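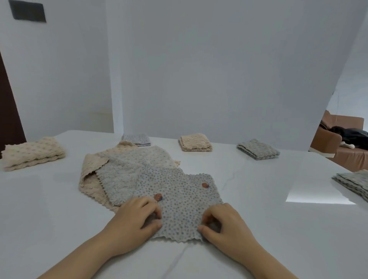 Ferdinand Kofler hält das Falten kleiner Handtücher für verlorene Zeit. Man könne sie in einen Korb werfen, schrieb er mir im September, trocken würden die Hände davon auch.

Das stimmt. Ich falte trotzdem, und zwar jedes Stück. Ein glattes Tuch mit geraden Kanten ist schnell erledigt. Bei gewellten Rändern und dicker, blasiger Oberfläche dauert es länger, denn Kante auf Kante geht nicht auf. Ich streiche zuerst die Mitte glatt, dann die Ränder nach außen, und falte auf Drittel. Die Wellen kommen nach innen. Aufgenähte Teile lasse ich oben liegen, sonst drückt sich der Knick hinein - bei dem getupften sieht man das sofort.

Ich lege auf dem Tisch mehrere kleine Stapel nebeneinander an und keinen großen. Ein hoher Stapel aus flauschigem Stoff rutscht, und wer das unterste Tuch will, zieht alles mit. Im Schrank liegen bei mir höchstens 3 übereinander.

Kofler hat inzwischen seinen Korb. Er sucht darin nach dem beigen Handtuch und nimmt am Ende ein anderes. Ihn stört das nicht. Mich würde es jeden Morgen stören, und dafür falte ich eben am Samstag.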